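A Mug Tree, at Last

I held out on the mug tree for years. Years!

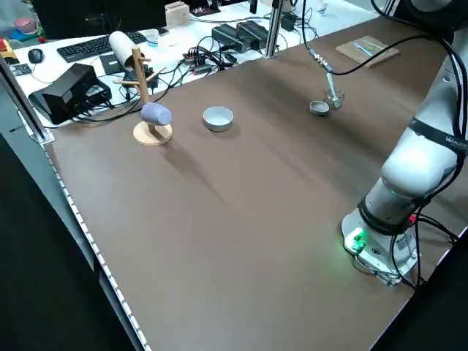 One cup up, plenty of pegs to go.

You may remember that back in the spring I asked you all what to do about my cup situation, and I got so many answers that I'm still reading them. The winner by a mile was "get a mug tree," and I groaned, because my mother had one and it fell over every time anybody shut the back door. I had it filed in my head with macrame owls and fondue forks. But Lowri Gittins wrote me such a long, persuasive email about hers (313 words, Lowri, I pasted it into a word counter) that I gave in and went to Howells on Tuesday before work.

They had two. One was black wire and looked like something you'd hang keys on. The other was pale wood with a round flat base, a straight post and short pegs near the top, and it cost me $19, so that was that. I carried it home on the bus with the pegs sticking out of my tote bag and apologized to three people.

The lavender-blue cup got the first peg. It's my favorite color of anything I own, somewhere between a hydrangea and an old pair of jeans, with a matte finish that I love to hold and hate to wash. It used to live at the back of the cabinet behind the Trenditz travel mugs (a set of seven, a gift, don't ask me how many have lids). I reached for it maybe once a month. Now it hangs upside down right where I walk past, and I've had my coffee in it every single day since. Twice on Saturday.

A few things I've learned so far, for those of you who are mug tree curious:

Hang the heavy ones low, and spread them out. I put two big mugs on the same side the first night and the whole thing leaned like it was listening in on a conversation.

Check your handles before you buy. My Skemska mugs have those tiny pinched handles that barely take a finger, and they won't go over a peg at all. They're back in the cabinet, sulking.

Let things drain on a towel first. Ulises Pacheco wrote in to say he hangs his straight from the sink and just wipes the table after. Ulises, I tried it your way and I got a drip in the butter.

Of course the minute the tree came out, I started messing with everything else. The white bowl with the light gray inside has moved next to it, and I think they look so nice together, all that soft color on the brown tabletop. It's a good size for clementines, or for the odds and ends I pull out of my coat pockets. I haven't decided. The small gray one with the dark rim sits farther back. It's shallow, more of a dish really, and I have it in mind for salt. I used to keep salt in the box it came in, like an animal.

Then there's the clear glass jar. I was all set to order a proper utensil crock from Jokell, had it in my cart and everything, and then I rinsed out a little jar I'd been saving and stood one thin utensil in it. Done. It's too small for the big spoons and I don't care, the big spoons can stay in the drawer. My cutting board is at the back as well, off to the side, usually at a bit of an angle with a spoon left on it. I straighten it and an hour later it's crooked again.

What I want to know now is where you all keep your everyday cups. Open shelf? Hooks under the cabinet? I had a note from a reader who keeps hers in the bread box, and I think about it more than I should. Last time I asked you a kitchen question I got 965 replies, so I'm clearing my weekend. Send photos if you have them and tell me if it's okay to share.

In June I'm tackling the drawer under the oven. There's a waffle iron in there I haven't seen since we moved in, and I'm pretty sure the cord belongs to something else.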